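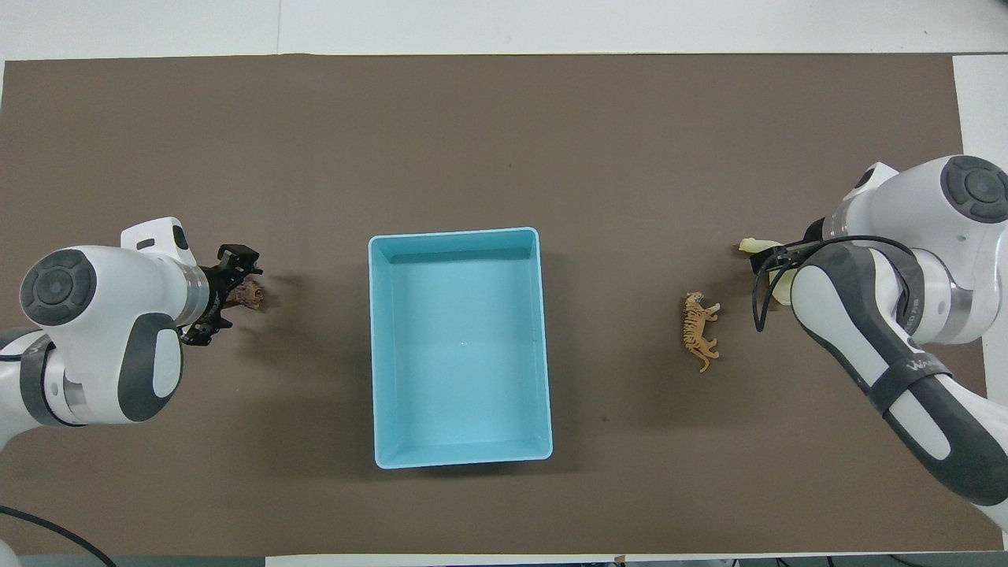 DROSBRIDGE, 29 November 2022

A sawmill buys logs by the cubic metre under bark, which means that the outer layer of the tree arrives free of charge and has to be dealt with all the same. At the Plikard mill outside Drosbridge, which cuts mainly spruce and larch, the yard books show 2,158 tonnes of it for the last full year. Until the boiler was replaced, nearly all of that was burned on site.

Burning is the simplest outlet and the poorest. Fresh bark from the Plikard debarker averages 49 per cent water by weight, and a good part of the heat in the fuel goes into driving that water off. Bark also holds grit. Logs are dragged over soil, stacked on gravel and loaded with grabs, and the mineral matter stays in the fissures. In a furnace it fuses on the grate as clinker, which must be broken out by hand when the boiler is cold. The mill used to lose a shift every month to this work.

The new boiler takes dry offcuts and planer shavings, and the bark now goes elsewhere. Of the year's total, 1,165 tonnes were sold for horticulture. The rest was split between a local compost site, riding surfaces and a small tannin trial run with the leather firm Bianchini.

Grading decides the price. Material leaving the debarker is a mixture of long strips, plates, dust and torn sapwood. It passes through a shredder, then over a stack of screens. The coarse grade is sold for paths and play areas, the middle grade for mulching shrubs, and the fines are composted. Buyers object to two things above all: strips, which mat together and shed rain, and white wood, which rots quickly and takes nitrogen from the soil as it does so. Pine bark breaks into plates and screens cleanly. Spruce is thinner and gives more dust. Larch is thick, reddish and slow to decay, and gardeners will pay extra for the colour.

Storage is the awkward part. A heap of fresh bark warms from within as bacteria and fungi feed on the sugars in the inner layer. Some warming is useful, as it kills weed seeds and drives off resin compounds that can check young plants. Left too deep or packed down by a loading shovel, the same heap can char at the core. Plikard keeps its windrows to a height of five metres and turns them on a fixed rota, with a probe reading taken before each turn. The fines are stacked separately and lower - air moves through them badly.

Assunta Piras, who manages by-products at the mill, would like to see the tannin work go further. "Spruce bark was tanning material in this valley for a very long time," she says. "The extraction is old chemistry. What we need is bark that reaches the vat fresh, and a yard laid out for that."

Freshness matters because tannins are soluble. A log left on wet ground through the winter loses a good share of them before it reaches the debarker, and floated or sprinkled timber loses more. For the Bianchini trial the mill set aside logs felled in April and peeled them within days. The extract was paler than the imported product and weaker, but the leather took it evenly.

The spent bark, after extraction, still has to go somewhere. It comes out of the vat wetter than it went in, though with less resin, and the compost site at Lastbridge has agreed to take it by the lorryload. Plikard pays the haulage. A screw press is on order to bring the water content down before loading.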